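Print this entry | E-mail this entry

Workshop notebook: upstairs office, lighting and seating
November 4, 2025
Entered by Smaranda Nedelcu

Continuing from the last entry. The Lekberg meter is back from calibration, so the readings below replace the ones I took in the spring with the borrowed meter. The spring numbers should not be used for anything. I have struck them through in the paper book and left them legible.

Purpose of this round: decide which desks can stay where they are when the new monitors arrive, which need to turn, and whether the blinds on the window side are enough by themselves or need a film behind them. Hemi Tautahi has the furniture order open until December and wants a list, not a discussion.

Method. Meter flat on the desk surface, sensor up, operator standing back at arm's length and on the side away from the windows. Three readings per position, middle one recorded. Blinds closed first, then tilted half open, then drawn fully aside. Ceiling lights on for all three, then off for all three. Anyone sitting at a desk was asked to stay put and carry on working, as an empty chair reads differently from an occupied one and we want the occupied value. I checked this at my own desk and the body shadow took off 14 percent with the lights on. Less with them off, but the daylight was drifting by then and I don't trust the figure.

The meter needs two minutes after switching on before it settles. I forgot this at the first desk and had to go back.

Window side. With the blinds closed the daylight contribution is small and even. This is the condition most people prefer and the one the room is in for most of the day. Half open, the slats throw bands across anything within reach of the window, and the bands move. People complain about the bands more than about the brightness. Fully open, the desks nearest the glass are well above what anybody wants for screen work, and the far side of the room barely changes. The blinds are vertical, so tilting them sends the light sideways along the room and not up to the ceiling as the slatted horizontal type would. Tilted toward the stairs end they put glare on the monitors that face that way. Tilted the other direction they are tolerable. I have put a strip of tape on the cord weight to show the good direction. Please leave it on.

Two of the carriers at the top of the track have stripped and those slats no longer turn with the rest. Vestergaard supplied the track. I have written to ask whether carriers are sold singly.

Ceiling. The fittings are rectangular fluorescents hung between beams and ducts, and the spacing follows the ducts more than it follows the desks. Where a duct runs beside a fitting it cuts off the light on that side and the desk under it reads low. Lowest reading with everything on was directly beside the widest duct. Highest was at the open stretch of floor where there is no desk at all. We could get a more even room by moving desks and leaving the ceiling alone, and that is what I will recommend.
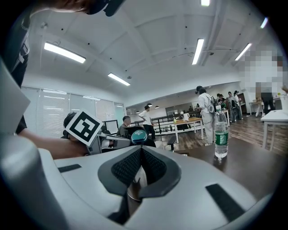
The railing side needs its own note. It gets very little from the windows, and the small pendants past the railing do nothing for desk level on our side. They are decorative and I measured them once, alone, with the main lights off, to be able to say so. What the railing side does have is steadiness. Over one afternoon the reading at the desk closest to the railing moved by less than the meter's own repeatability. Anyone doing color comparison should sit there. At present it is used for stacking returned sample boxes.

The railing itself is black metal. I taped a sheet of white card to it for one set of readings to see whether a lighter surface would lift the nearest desk. It made no difference that I could measure. Card removed.

Monitors. I checked reflections by switching each screen off and looking at it from the seated position. Screens at right angles to the windows are fine with the blinds closed and acceptable half open in the good direction. Screens facing the windows pick up the whole bank of blinds as a pale stripe, closed or not. Screens with their backs to the windows are free of reflection but the user then looks past the screen into the brightest part of the room, and after an hour that is worse. So right angles for everybody. The desk frames are the Batham type with the bolted crossbar, and turning one is a two-person job with the drawers out.

Matte covers: we have one Flarnik cover on trial. It removes the overhead reflections fairly well and leaves a soft bright patch in place of the blinds reflection. Text at small sizes goes slightly grainy. Three people tried it. Two would not keep it. I would not order more.

Chairs. Not strictly part of this, but I had the tape measure out. The black chairs have gas lifts and several sink during the day, which changes the eye height and so the reflections. For the reflection check I set each one so that the user's eyes were level with the top edge of the monitor, and then found that one had dropped by 50 mm by the time I came back with the notebook. Chairs that sink are marked underneath with a yellow dot. Hemi has the list.

Surface finish. The dark table tops show a clear reflection of the fittings overhead when wiped clean, and nearly none after a week of use. This is a poor argument for not wiping them. A desk mat solves it. Dark gray felt was best of those I tried, followed by the green cutting mat from the bench downstairs. The white mat from the catalog was bad, brighter than the screen beside it.

Flicker. One fitting near the window end flickers on starting and settles after a short time. It has been reported once already. I timed it from cold and got 53 seconds to steady, then switched off, waited, and repeated with nearly the same result. Tube swapped with a neighbor to see whether the fault travels. It stayed with the fitting, so it is the gear and not the tube. Electrician's job.

Open points

1. Turn the window-side desks to right angles. Drawers out first. Label the cables before pulling them.
2. Carriers for the blinds, waiting on Vestergaard.
3. Clear the sample boxes off the railing desk and keep it for color work.
4. Starting fault on the one fitting, report again with the timing.
5. No film on the glass for now. Repeat the open-blind readings in December when the sun is lower, then decide.
6. No further matte covers.

Note on item 5. The low sun may reach farther into the room than I have allowed for. The desks in the middle are the ones to watch. If the bands get that far even with the blinds tilted the right way, film goes back on the list and Hemi will want to know before the order closes.

Added later the same day. Hemi read this over and asks whether the meter was zeroed between the lights-on and lights-off sets. It was, with the cap on, both times. He also points out that I have not said which end I am calling the window end, given that the windows run along a whole wall. Fair. I mean the end of the room farthest from the railing. He has penciled it on the floor plan pinned by the door, and the desk positions on that plan are the ones to use, not the older copy in the drawer.

Related entries
- Meter calibration certificate, filing note
- Batham desk frames: crossbar bolts and torque
- Noise readings, upstairs office, ducts on and off
- Felt and rubber desk mats, wear after one year
- Gas lift replacement, black chairs

Print this entry | E-mail this entry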